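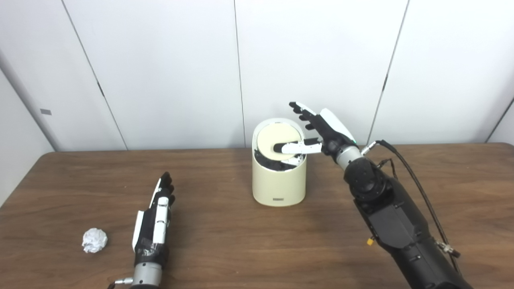 Slide 4. Small bin with a tilting lid, paper ball on the table, right thumb on the lid.

Speaker notes: Can it take out the rubbish yet?
Filed under: Talks and slides / Robotics at work
4 min read

Clanilton, 2023-02-10. Notes as spoken, lightly tidied.

Leave slide 4 up while people sit down. Start with the task, then the numbers.

The chore is putting one piece of waste paper in one bin. Most of us finish it without looking. For a two-armed machine it splits into four jobs: find the paper, pick it up, open the lid, let go over the gap. Each one can fail on its own, and the failures multiply.

Point at the lid. It is pale yellow on a cream bin, tilted and partly pushed in, with the black liner showing at the front rim. A lid like this moves when touched. Push off-centre and it tips the wrong way. Push too hard and a light bin slides. The controller has to work with force as well as position, and the thumb is a long lever with not much feeling in it.

Then the paper. A crumpled ball has no fixed shape, so there is no stored model to match. White on reddish-brown wood is an easy case for the cameras. White paper on a white bench is a harder one, and we should say so before somebody in the second row does.

[Next slide: Treso results]

The Treso bench set is 3534 attempts across all chores. Of those, 1597 were lid-and-drop. Don't read the whole table aloud. The row that matters is the one where the bin was moved between attempts. Success falls there, and the recovery time goes up.

Shop floor comparison. Koubek runs a sorting cell at its Clonasness plant and asks for 95 per cent before a task goes on an unattended shift. Parts there arrive in trays, at a known height, under fixed lights. A kitchen offers none of that. Same arms, different problem.

Expected question: why use hands with five fingers? A 2-finger gripper is cheaper and would hold the paper well enough. The case for the hand is that bins, drawers and taps were made for hands. The case against is more joints, more cable and more to recalibrate. Give both and move on.

Expected question: when can I buy one? Say that supervised work in a fixed cell is practical now. Unsupervised work in a home is still a research item. Don't offer a year.

Liner changes are out of scope until March. Thin plastic film is a separate talk.

Related talks
Folding towels: where the time goes
Force limits for shared benches
Tray loading at Clonasness, one year in
What counts as a failed grasp?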